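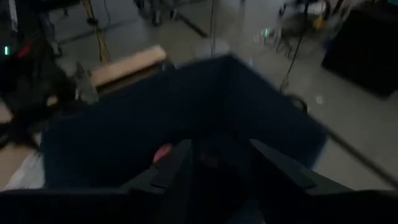

4. Setting up backlink monitoring

Complete section 3 (Connecting your site) before you start. Backlink monitoring uses the verified domain list from that section and will not run on a domain marked Pending.

In this guide, a referring domain is a site that links to yours. A backlink is a single link from one page on that site. One referring domain can hold many backlinks, and Tukano counts them separately in all reports.

4.1 Before you begin

You will need:

An account with the Owner or Editor role. Viewers can read the link reports but cannot change any setting in this section.
A verified domain, shown with a green tick on the Sites screen.
A list of your existing links, if you have one, saved as a CSV file in UTF-8.

Note: Tukano can build the link list without a CSV file. The first crawl takes longer in this case and may miss links on pages that are rarely updated.

4.2 Importing an existing link list

1. Open Sites and select the domain.
2. Choose Links, then Import.
3. Select your CSV file. The first row must contain the column names source_url and target_url. Other columns are optional and are described in 4.6.
4. Check the preview. Rows shown in amber have a fault and will be skipped. Rows shown in red stop the import.
5. Choose Confirm.

The usual cause of a red row is a target address on a domain that has not been verified. Addresses with and without www are treated as the same domain. Subdomains are not, and each must be verified on its own.

If the file was exported from a spreadsheet, check that long addresses have not been shortened. Tukano does not repair shortened addresses and will report them as lost at the first crawl.

Caution: Importing a second file with Replace selected deletes the stored history for every link in the first file. Select Merge unless you intend to start again. Deleted history cannot be restored.

4.3 Running the first crawl

1. On the Links screen, choose Crawl settings.
2. Set the crawl depth. The default is 2, and this suits most small business sites.
3. Set the start time. Crawls that begin after 22:00 are placed in the overnight queue and finish sooner.
4. Leave Follow redirects switched on.
5. Choose Start crawl.

Progress is shown in the bar at the top of the screen. You can close the browser while the crawl is running.

When the crawl ends, the summary shows the number of backlinks, the number of referring domains and the number of links that could not be reached. On the Cedholm demonstration account the summary reads 1,832 backlinks from 420 referring domains. Your own figures may be far lower, and a low figure is not a fault.

Note: A link that could not be reached is not the same as a lost link. Tukano tries it again at the next two crawls and only then moves it to the Lost tab.

4.4 Setting the quality threshold

Each referring domain is given a score from 0 to 100. The score is worked out from the age of the linking page, the number of outgoing links on it and how closely its text matches the subject of your page. It is an internal score. It does not come from any search engine and should not be quoted as if it did.

1. Open Links, then Scoring.
2. Enter a value in the Strong link field. The default is 85.
3. Enter a value in the Review field. Domains below this value appear in the Review tab.
4. Choose Recalculate.

Recalculation applies to links already stored as well as new ones. Reports saved before the change keep their old scores – export them first if you need to compare the two.

Caution: Do not treat the Review tab as a list of links to remove. A low score often means that the page is new or has very little text. Open each page and read it before you ask for a link to be taken down.

4.5 Alerts

1. Open Links, then Alerts.
2. Add at least one email address.
3. Select the events to report: New link, Lost link, Anchor text changed, Target page not found.
4. Choose Daily or Weekly.
5. Send a test message and check that it arrives.

Target page not found should be left on for all sites. It reports links from other sites to a page that you have moved or deleted, and the fix is normally a single redirect on your side.

For agency accounts, alerts go to the account owner as well as to the addresses listed. To stop this, clear the box marked Copy owner.

4.6 Optional columns

anchor_text – the visible words of the link. If left empty, it is filled in at the first crawl.
cost – the amount spent on gaining the link, in pounds, without the currency sign. Used only in the Return report (section 6).
contact – a name or email address for the linking site. Not shown to Viewers.
campaign – free text, used for grouping. Capital letters matter: Wilis and wilis become two campaigns.

Accented letters in the contact and campaign columns are kept as long as the file is in UTF-8. If a name such as Lukoševičius appears with question marks in the preview, cancel the import, save the file again in the correct format and repeat 4.2 from step 3.

Section maintained by Rosaire Sutherland. Last revised in July.

Next: 5. Grouping links by campaign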